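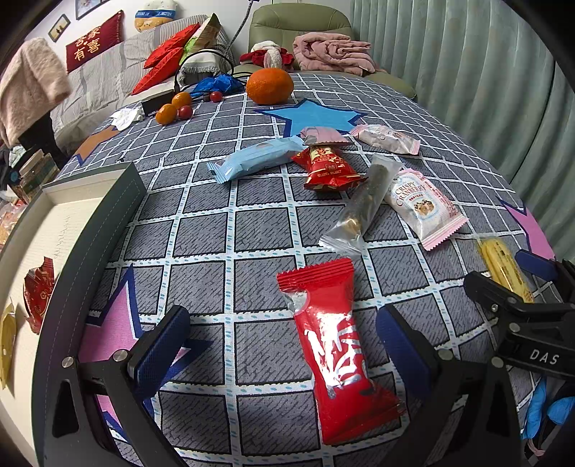
Snack packets between the blue-padded fingers

Tudach handling guide, edition 4

We love this one! It's our good practice guide for hand-held grippers, and the new edition has a whole chapter on wrapped food. Start square to the packet, keep both pads off the crimped seals, and close slowly.

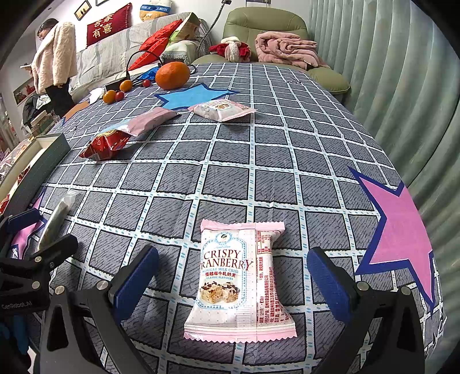 Idrisa Nyanda's pad care checklist is in there too (wipe every 200 grips, please!), plus 6 blank log sheets. Ships from Domport in five days.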